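Nilovcombe Paper Folding Room
Progress report to the Plellora Fund, second period
Prepared by Orathai Rungrueang
Sunday, April 13, 2025

Dear Ignacio,

You asked for a shorter report than the last one, which I understand ran to more pages than the grant had dollars. I have tried.

Work done since December

The folding room is open two afternoons a week, as promised in the application. The long table we bought with your money has arrived, been assembled, been taken apart again to get it through the second door, and been reassembled. It now wobbles only when leaned on. Vichien Intarasuk has put felt under the short leg and considers the matter closed.

We have 113 people signed up. They are mostly school-age children and their grandparents, with a thin layer of parents in between who come to sit down and end up folding anyway. Jaruwan Jitpraphai teaches the beginners. Rajkumari Mishra has the group that can already make a crane and would like everyone to know it.

The paper

Most of this period went on paper, and so did most of the spending. Our first batch came from Thammasiri and was lovely to look at, but too soft for the job. It took a crease the way a sofa cushion takes a crease. We gave it to the collage people down the hall, who were delighted, and bought a heavier matte stock instead. Orange-yellow is the color we have the most of, owing to a mix-up with the order form that I would prefer to call a design decision.

The heavier sheet holds a line well. It is less forgiving at the narrow end of a fold, where the layers pile up and start to lift. Beginners respond by pressing harder, then by pressing with an elbow.

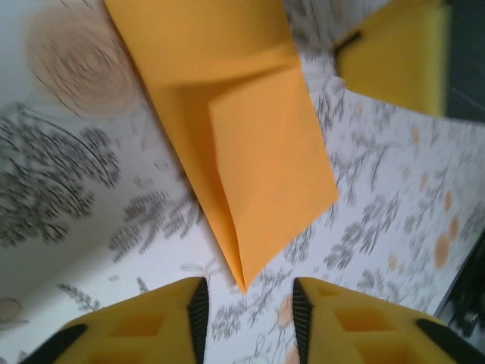

Jaruwan has changed the order of the lessons to deal with this. Points now come in the third session, after everyone has had two sessions of plain flaps and straight creases. She also has them run each diagonal lightly first, open it up, and go over it again before committing. It is slower and there is a good deal of sighing, but fewer sheets end up in the bin, and the bin was getting expensive.

Money

We have spent $2117 of the grant so far, on the table, the paper (both kinds) and a paper trimmer. The trimmer was not in the original budget. We moved the amount over from "refreshments," which explains the crackers. Receipts are attached, apart from the one for the felt, which Vichien says he paid for himself and does not wish to discuss.

Problems

Storage. Finished models take up far more room than flat paper, a fact we might have seen coming. The shelf is full and the windowsill is filling. Families have been asked to take things home, and some have brought extra things in.

Next period

We plan a small display at the Grinitz library, which has agreed to lend us its glass case on the condition that we fill it and also empty it. Rajkumari is choosing the pieces and has been spoken to about the number of cranes. Jaruwan would like to write up the new lesson order as a printed sheet for the beginners to keep.

We are not asking for more money at this stage. We would like permission to carry the unspent part over into the next period. If you can let me know before the library needs its form back, I would be grateful.

Orathai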